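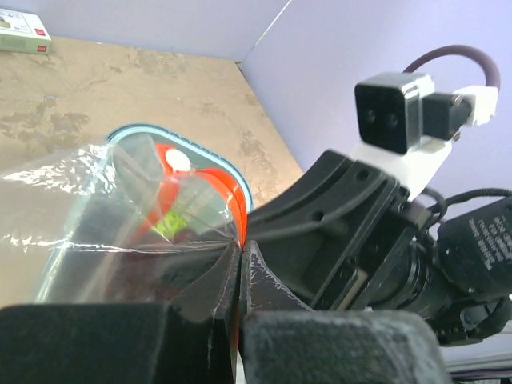

Suchbegriff eingeben Suchen

Die Uhr von Dretel

Als ich nach Dretel kam, ging die Uhr am Bahnhof sieben Minuten vor. Ich wusste das nicht und war darum in den ersten Wochen überall zu früh. Ich stand vor der Bäckerei, bevor sie öffnete, und ich stand vor der Sprachschule, bevor das Licht brannte. Die Leute hielten mich für einen sehr pünktlichen Menschen, und ich habe ihnen nicht widersprochen.

Mein Zimmer lag über dem Geschäft Grigaitė, wo man Knöpfe, Garn und Reißverschlüsse kaufen konnte. Die Besitzerin war eine alte Frau, die aus dem Norden stammte und mit mir langsam sprach, auch dann noch, als ich schon fast alles verstand. Sie sagte »Treppe« und zeigte auf die Treppe. Sie sagte »Miete« und zeigte auf mich. Am Abend hörte ich durch den Boden, wie sie die kleinen Schubladen schloss, eine nach der anderen, und dann das Radio.

Ich arbeitete in der Wäscherei Coresska, in der Halle hinter dem Kanal. Wir wuschen die Tischtücher der Hotels. An einem guten Tag falteten wir zu zweit 1000 Servietten, und meine Kollegin sang dabei Lieder, in denen immer jemand auf ein Schiff stieg. Sie erklärte mir, dass die Uhr am Bahnhof schon vorging, als sie ein Kind war. Ihr Vater habe seine Armbanduhr danach gestellt, und als er einmal in die Hauptstadt fuhr, sei er im Theater der einzige Mensch im Saal gewesen.

»Warum repariert man sie nicht?«, fragte ich.

»Wer soll denn das bezahlen?«, sagte sie und nahm die nächste Serviette.

Im März kam ein Mann von der Firma Plosex. Er trug einen grauen Koffer und eine Leiter und lehnte die Leiter an die Wand über dem Eingang. Ich wartete gerade auf den Zug mit dem Paket meiner Schwester und sah ihm zu. Er öffnete das Glas, arbeitete eine Weile mit beiden Händen im Inneren, dann schloss er es wieder und stieg herunter. Die Zeiger standen jetzt richtig. Er schrieb etwas in ein Heft und fragte mich, ob es in der Nähe eine Suppe gebe.

Das Paket kam nicht an diesem Tag.

Am nächsten Morgen war ich zum ersten Mal zu spät in der Wäscherei. Ich war so aus dem Haus gegangen, wie ich immer ging, nach dem Blick aus meinem Fenster auf den Bahnhof, und ich war unterwegs sogar noch stehen geblieben, um den Enten zuzusehen. Der Vorarbeiter sagte nichts, er schaute nur zur Wand. Meine Kollegin kam noch nach mir. Sie war böse, ihre Haare waren nicht gekämmt, und sie sang den ganzen Vormittag nicht.

So ging es vielen. Der Bus mit der Nummer 202 fuhr ohne die Schüler ab. In der Kirche begann die Orgel, während die Leute noch auf dem Platz standen und redeten. Die alte Frau aus dem Knopfgeschäft stellte sich auf die Straße, die Hände in den Taschen ihrer Schürze, und blickte lange zum Bahnhof hinüber. »Jetzt fehlt mir etwas«, sagte sie. Sie sagte es nicht langsam, und sie zeigte auf nichts.

Nach 2 Wochen hatten sich alle daran gewöhnt, oder sie taten so. Ich bekam einen Brief von meiner Schwester, in dem sie fragte, ob mir der Mantel passe. Ich ging noch einmal zum Schalter. Der Beamte suchte hinten zwischen den Säcken und kam mit einem Paket zurück, dessen eine Ecke eingedrückt war. Es lag schon lange dort, meinte er, man hätte mich sicher benachrichtigt.

Der Mantel war zu groß. Ich zog ihn trotzdem gleich an und ging nach draußen. Über dem Eingang zeigte die Uhr kurz nach fünf. Ich blieb darunter stehen und rechnete sieben Minuten dazu – ich weiß nicht, für wen –, und dann ging ich nach Hause, wo unten noch das Radio spielte.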